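Trotutix -- maintenance de la cellule de tri
Rapport d'avancement no 4, à l'attention de Rukhsana Mughal
11/09/2021

La période devait être consacrée à la remise en état de la pince et au recalage du bras. Le premier point est fait. Le second l'est sur le papier, et je préfère ne pas le déclarer clos.

Stindosach a livré les doigts de rechange avec 15 jours de retard. Le montage a pris une matinée. Le fournisseur parle d'une ouverture « identique à l'origine » ; nous avons tout de même dû reprendre la consigne d'ouverture dans le programme, et j'attends toujours une explication écrite. 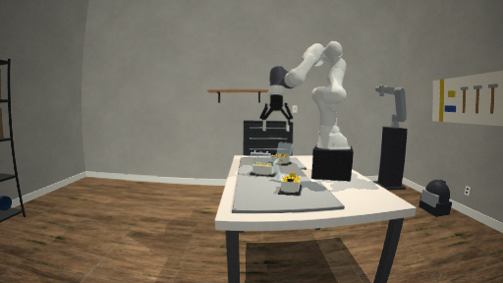 Pour le recalage, la procédure Fekete a été suivie à la lettre : origine sur le socle, puis position d'approche, puis descente au-dessus de chaque boîte. En simulation, tout passe. Sur 111 cycles lancés, aucun contact avec les couvercles relevés. Le chiffre est flatteur, mais le modèle suppose des couvercles qui restent où on les pose et des tapis parfaitement calés. L'équipe de Milano avait présenté le même genre de résultat en février, et il a fallu tout reprendre sur la machine réelle.

Reste à faire : contrôle du jeu au poignet, resserrage des fixations du socle, sauvegarde des paramètres avant toute mise à jour. La mise à jour du contrôleur proposée par Stindosach me paraît prématurée -- les notes de version ne disent rien du défaut que nous avons signalé.

Budget : pas de dépassement à ce jour. Je demande que la tranche suivante ne soit pas engagée avant les essais sur la cellule physique.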